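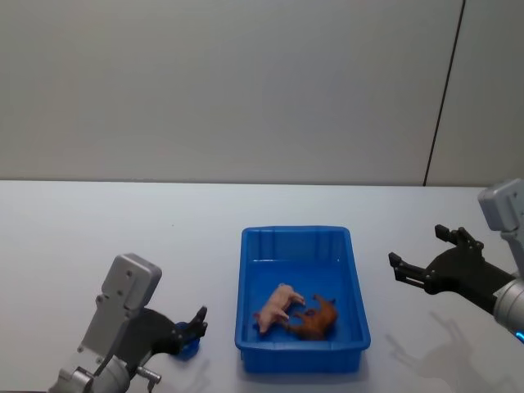

3.2 Keeping the cell in shape

I should say up front that most of what made this cell usable had very little to do with learning and a lot to do with screws, wipes and a notebook. We call the cell Pistik. It has two arms, one on each side of a white table, and a plain pale wall behind (we tried a curtain first, and it moved every time the air conditioning came on). The arms came to us through Starna, and the control software is our own fork of Flita, which the lab has been patching since well before I joined.

Figure 3. Pistik from the head camera. The blue tray sits between the two arms with a toy pig and a brown toy animal lying in it. The left gripper is holding a small round blue piece; the right gripper is open.

The tray is the one thing we fuss over most. Its long side runs front to back, and we want it in the same spot at the start of every run. For the first few weeks I lined it up by eye and felt pretty good about it, and then I overlaid the starting views from a whole week and saw it wandering all over the place! Now we keep a saved reference view on the operator's screen and nudge the tray until the rims match. It takes a few seconds. We don't tape it down, and I'd still argue for that, even though half the lab disagrees with me: a tray that can slide gives way when a finger catches the rim, and a bent finger costs us an afternoon.

Blue on blue is a headache (see the piece in the left gripper in Figure 3, nearly the same blue as the tray). We kept those pieces in the set on purpose, but they're useless for checking the camera, so for the daily check we go by the animals, which stand out nicely against the tray floor.

The fingers are where the wear goes. Over the period reported here we logged 1,442 runs, and in that time we changed finger parts 29 times, far more often on the right arm than the left. My guess is that the right arm does more of the reaching in over the rim, though we never split the log finely enough to prove it. The routine is simple. Park both arms, open the grippers all the way, wipe the tips with a barely damp cloth, then look at the screws on the wrist housing. If one has backed out, we take it out completely, clean it and put it back with a small drop of thread locker. Just tightening it never lasted for us.

After any finger change we redo the zero for that gripper and run the Chávez check, a short script that closes on a gauge block at 93 positions over the table. Skipping it is tempting late in the day. I skipped it once in September, and we ended up throwing out 462 runs with a gripper offset I could have caught before lunch. Those are not part of the 1,442.

Lighting gets checked last. The arms throw soft shadows on the tabletop, and we leave the lamps alone between sessions so the shadows stay put. If a lamp has been bumped, we reset it against the same reference view we use for the tray and write it in the notebook.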